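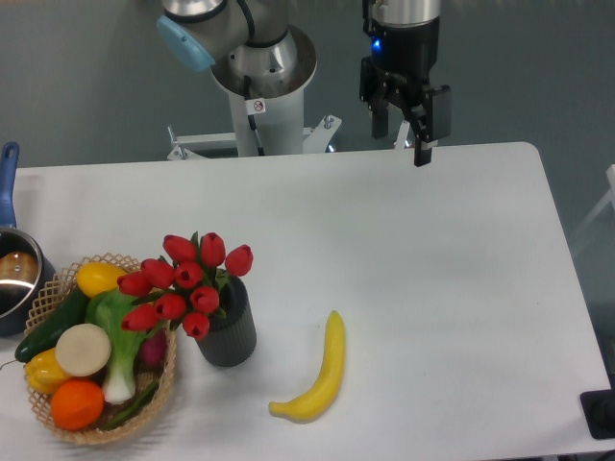
What changes for the packing staff once the arm takes over single-item picks?
They stop doing the lifting and start doing the exceptions: refused picks, misreads, restocking and sign-off at the end of each run.

Monday, December 23, 2024

Bench notes, Sengar cell. Present: Ashok Dwivedi, self.

Task under review is produce sorting, one item at a time, into the basket. Toy banana as the test item. Vase and saucepan stay on the table as fixed obstacles, same as in the September layout. Approach path must clear the tulips.

Cycle limit set to 15 seconds. Anything over is logged as a refusal and goes to the operator screen. Ashok wants a second limit for regrasps. Agreed on 3 attempts, then stop and call.

Staffing side, from the Plenia site visit. The line there ran 2,000 picks per shift by hand. Under the new plan one person covers two cells. Main complaint from the floor was waiting: the operator stands by for long stretches, then gets two calls at once. Wrist strain reports should drop, but we have no data yet and should not claim it in the write-up.

Job sheet still says "packer." Omprakash Bajpai asked for the title and pay grade to be settled before training starts. Passed to Plenia, no reply.

Open items:
Call light not visible from the second cell. Move or duplicate.
Refusal codes need plain wording. Code 136 means nothing to an operator.
Handover sheet between shifts, Ashok to draft.
Recheck path clearance if the vase is moved.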